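The drawer end of the problem

A shared workshop outside town is teaching a home-made robot to tidy a desk, and doing it by hand

Most of what gets built at Cokosside has an obvious use. There is a rack for drying bicycle helmets, a bench saw with a better fence, and a great deal of shelving. The workshop's longest-running job is harder to explain to visitors. It is called Otell, and it is meant to become a pair of arms that can open a drawer, take out what is asked for and shut the drawer again.

The arms are not finished. One has been standing under a dust sheet since November, waiting for a shoulder bearing. The members decided not to wait for it and began with the hands.

These are grippers that a person holds, one on each side, and works directly. Each carries a cube printed with black-and-white markers, so that its position can be followed while it moves. The wearer does the task, the software keeps a record of how the hands travelled, and the arms will later be trained on the result.
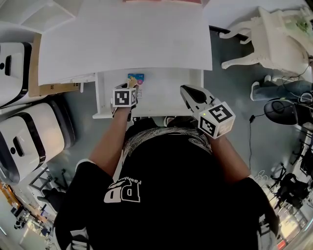 Two hand-held grippers at work over an open desk drawer, with a small printed card or package inside.

Drawers were chosen because they are awkward. The front edge gets in the way of the wrist, and anything flat lies against the bottom where blunt fingers can't get under it. The first set of fingers was straight and had to be tipped so far over that the housing knocked on the drawer front. The angled ones went through 11 versions. The early prints snapped at the bend, and a few of the later ones were strong enough but too thick to pick up a card.

The housings are held together with screws that can be bought anywhere, after a bad experience with snap fits. The cables were a nuisance for months and still are. Members have tried clips, sleeves and a loop over the shoulder, and each person who takes a turn has a different opinion about which is best.

A pair of grippers takes two evenings to assemble, if all the parts are in the box. The printed parts come off the workshop's own machines. The bearings and the small motors are ordered from Carrilho, a parts dealer that will sell in fours, which suits a group that can't afford to buy by the hundred.

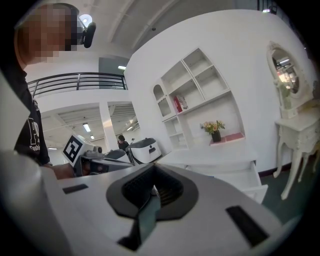

5 min read

The software is called Zakau and was written by members in the evenings. It sorts the good recordings from the bad. A good one has both hands tracked all the way through and a clear start and finish. A bad one may have a marker turned away for a second, or a person stopping halfway to scratch an ear. The group has almost 900 good ones so far, mostly of drawers, with a smaller number of lids and boxes.

Nobody at Cokosside knows yet whether that is enough. A trial on the one working arm, bolted to a bench, got as far as pulling a drawer open. It then pulled the drawer off its runners. The training set was changed afterwards to include more recordings in which the drawer is only partly opened, and the arm's pull has been limited to 4 kilos while the work goes on.

The next job is closing the drawer, which needs a flat push with the fingers shut. The bearing for the second arm is still on order.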